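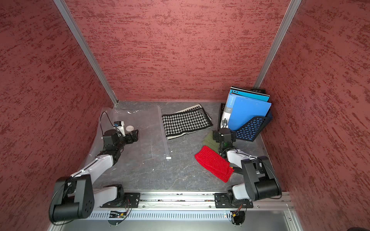
Chapter 6
Folding, Bagging and Storing Woven Goods

Pick up any scarf you own and look closely at it. There is so much going on in there! Threads cross over and under one another thousands of times, and the way they cross decides how the cloth bends, where it creases and how well it will sit in a bag until next winter.

Take houndstooth, the broken check that shows up all through this chapter. Black and white is the classic pairing, and a plain border (cream is a lovely choice) gives you a straight line to fold against. Lay the scarf flat, match the border edges, and smooth from the middle out before you make the second fold.

Then comes the bag. A clear ziplock with a slider lets you see what you've stored, and a long one suits a scarf folded lengthwise. Plastic film wrinkles easily, so flatten it first.

In Section 6.1 you'll fold 12 pieces of different weights and compare their creases. Keep your notes; you'll want them for the Erkside project!

Search this book Go

Last updated 12/10/2025

© Nidholm Textbooks | Contact | Back to top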